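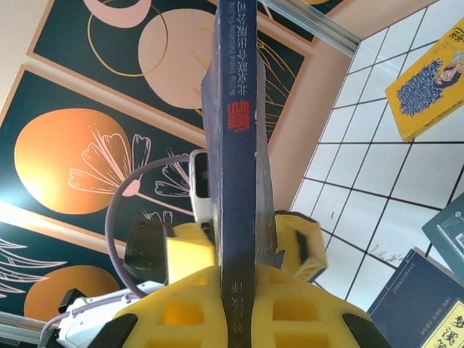

Woran erkennt man im Regal, dass ein Buch verkehrt herum steht?

An der Rückenschrift, sofern sie senkrecht aus aufrechten Zeichen gesetzt ist oder quer über den Rücken läuft. Bei gedrehter Schrift hilft nur, die Leserichtung des jeweiligen Verlags zu kennen oder das Buch herauszuziehen.

Abb. 4. Buchrücken, dunkelblauer Festeinband, mit Verlagsname (北京联合出版公司) und rotem Signet in Siegelform. Schrift auf dem Kopf stehend.

4.2 Die Standrichtung als Ordnungsproblem

Die bibliothekarische Literatur behandelt die Frage, an welcher Stelle ein Buch steht, mit einer Ausdauer, die man anderen Fragen der Menschheit wünschen würde. Die Frage, ob es dort auch richtig herum steht, gilt dagegen als durch den gesunden Menschenverstand beantwortet. Im Lesesaal Stistel, dessen Freihandbestand uns als Untersuchungsgegenstand diente, ist diese Antwort offenbar nicht bei allen Beteiligten angekommen.

Erfasst wurden 900 Bände in der Aufstellung, in der wir sie vorfanden. Als verkehrt stehend galt ein Band, wenn sein Vorderdeckel bei Betrachtung des herausgezogenen Buches auf dem Kopf stand. Diese Definition klingt umständlich und ist es auch. Der erste Entwurf des Erfassungsbogens sprach schlicht von »kopfstehender Rückenschrift«, was sich nach einem halben Vormittag als unbrauchbar herausstellte: Severin Lanz und Xiaoyan Pan hatten dasselbe Regal durchgesehen und waren zu Ergebnissen gelangt, die nur in der Regalnummer übereinstimmten.

Der Grund lag in den Konventionen der Rückenbeschriftung. Deutschsprachige Verlage lassen den Titel traditionell von unten nach oben laufen, englischsprachige von oben nach unten. Wer vor einem gemischten Regal steht, neigt den Kopf abwechselnd nach links und nach rechts und bietet dabei einen Anblick, den man sonst aus dem Tennispublikum kennt. Für die Erfassung bedeutet das: Ein auf den Kopf gestellter deutscher Roman sieht von vorn aus wie ein korrekt eingestellter englischer. Wer die Titelzeile nicht liest, hat keinen Anlass zum Misstrauen, und wer ein Buch nur zurückstellt, liest die Titelzeile selten.

Günstiger liegen die Verhältnisse bei chinesischen Ausgaben, deren Rücken meist mit aufrechten, untereinander gesetzten Zeichen bedruckt ist. Die Schrift hat ein eindeutiges Oben, und der Kopf des Betrachters kann bleiben, wo er ist. Der Band in Abb. 4 führt beides vor, den Vorzug und seine Grenze. Der Verlagsname steht als schmale Kolumne kleiner weißer Zeichen auf dem dunklen Blau, dicht daran das rote Signet. Für Lesekundige ist die Lage des Bandes damit in einem Augenblick geklärt. Wer die Zeichen nicht kennt, hält sich an das Signet, und ein Siegel in stilisierter Schrift sieht für ungeübte Augen in jeder Lage gleich würdevoll aus. Trinidad Dizon, die einen Teil der Erfassung übernahm und kein Chinesisch liest, notierte am Rand ihres Bogens: »wirkt zufrieden«. Der Vermerk wurde nicht kodiert.

Als Ersatzmerkmal bietet sich die Position des Verlagsnamens an. Er steht bei den von uns erfassten chinesischen Bänden am Fuß des Rückens. Findet man ihn oben, ist Vorsicht geboten. Die Regel lässt sich ohne jede Sprachkenntnis anwenden, vorausgesetzt, man kann einen Verlagsnamen von einem Titel unterscheiden, wozu die Schriftgröße in der Regel ausreicht. Sie versagt bei Reihen, die ihren Reihentitel an dieselbe Stelle setzen, und bei Rücken, auf denen das Bibliotheksschild genau das verdeckt, was man wissen möchte. Letzteres war in Stistel ein beliebter Anbringungsort.

4.2.1 Befund

Von den 900 Bänden standen 88 auf dem Kopf. Wir hatten mit weniger gerechnet und die Spalte im Erfassungsbogen entsprechend schmal angelegt.

Die Verteilung ist ungleichmäßig. In den einsprachig deutschen Regalen fanden sich verkehrt stehende Bände vor allem in den unteren Fächern, also dort, wo man sich zum Einstellen bückt und danach möglichst rasch wieder aufrichtet. In den gemischten Regalen spielte die Fachhöhe kaum eine Rolle. Stattdessen traten die Fälle in kleinen Nestern auf, zwei oder drei nebeneinander, bei denen sich der zweite vermutlich am ersten orientiert hatte. Jerome Marquez schlug hierfür den Begriff »Nachbarschaftstreue« vor, den wir mit einigem Zögern beibehalten.

Von den 88 Bänden gehörten 13 zum chinesischen Bestand. Gemessen an dessen Umfang im Lesesaal ist das kein auffälliger Wert, was der im Haus verbreiteten Überzeugung widerspricht, das Problem sei im Wesentlichen ein fremdsprachiges. Die Überzeugung hat die Mitteilung des Befunds unbeschadet überstanden.

4.2.2 Einband und Gebrauchsspuren

Nebenbei wurde der Zustand der Rücken vermerkt, zunächst aus Pflichtgefühl, später mit wachsendem Interesse. Dunkle Festeinbände sind hier die mitteilsamsten Objekte. An den Kanten der Deckel hellt das Material auf, sobald es häufiger angefasst wird oder gegen Nachbarbände reibt. In Abb. 4 verläuft zu beiden Seiten des Rückens ein hellerer, graublauer, leicht abgenutzter Streifen. Auch die zweite Zeichenkolumne auf diesem Rücken ist blass und teilweise verblichen. Über die Zahl der Leser sagt das wenig. Ein Buch kann sich in einem zu eng gestellten Fach gründlich abnutzen, ohne je aufgeschlagen worden zu sein, ein Schicksal, das es mit mancher Habilitationsschrift teilt.

Für die Standrichtung ist der Verschleiß der Beschriftung gleichwohl von Belang. Je weniger auf dem Rücken zu lesen ist, desto stärker verlässt sich der Einstellende auf andere Hinweise: das Signaturschild, ein Lesebändchen, die Erinnerung. Von diesen ist das Signaturschild am zuverlässigsten, solange es immer am selben Ende klebt. In Stistel klebte es je nach Zugangsjahr unten, etwas weiter unten oder, während einer Phase, zu der sich keine Unterlagen erhalten haben, oben.

4.2.3 Einstellversuch

Um zu prüfen, ob die Rückengestaltung den Fehler begünstigt, ließen wir 100 Bände von Besuchern des Lesesaals in leere Fächer einstellen. Die Bände lagen in wechselnder Lage auf einem Tisch, die Aufgabe lautete lediglich, sie »ordentlich ins Regal« zu bringen. Auf die Standrichtung wurde nicht hingewiesen. Eine Zeitvorgabe gab es ebenfalls nicht, was einige Teilnehmer nicht davon abhielt, sich selbst eine zu setzen.

Drei Beobachtungen verdienen Erwähnung. Erstens wurde der Vorderdeckel, das sicherste aller Merkmale, fast nur dann herangezogen, wenn er ohnehin obenauf lag. Zweitens griffen die Teilnehmer Festeinbände meist am Rücken, Taschenbücher dagegen am Schnitt, sodass bei Festeinbänden die Schrift im entscheidenden Moment von der eigenen Hand verdeckt war. Drittens wurde ein einmal eingestelltes Buch nur ungern wieder herausgezogen. Eine Teilnehmerin erklärte auf Nachfrage, sie habe den Fehler durchaus bemerkt, das Fach habe aber insgesamt schon so fertig ausgesehen.

Gegen den Versuch lässt sich einwenden, dass Menschen, die sich in einem Lesesaal freiwillig zum Einräumen melden, keine zufällige Auswahl darstellen. Assunta Farina hat diesen Einwand bei der Durchsicht des Manuskripts erhoben und zugleich angemerkt, dass sie selbst teilgenommen habe. Beides wird hier festgehalten. Eine Wiederholung in der Zweigstelle Fajardo ist für Juli vorgesehen, deren Bestand überwiegend aus Bildbänden besteht und deren Fächer so niedrig sind, dass ein Großteil davon liegt. Für liegende Bände muss die Definition aus Abschnitt 4.2 noch angepasst werden. Der derzeitige Entwurf umfasst anderthalb Seiten und enthält eine Skizze, über deren Oben und Unten wir uns bislang nicht einigen konnten.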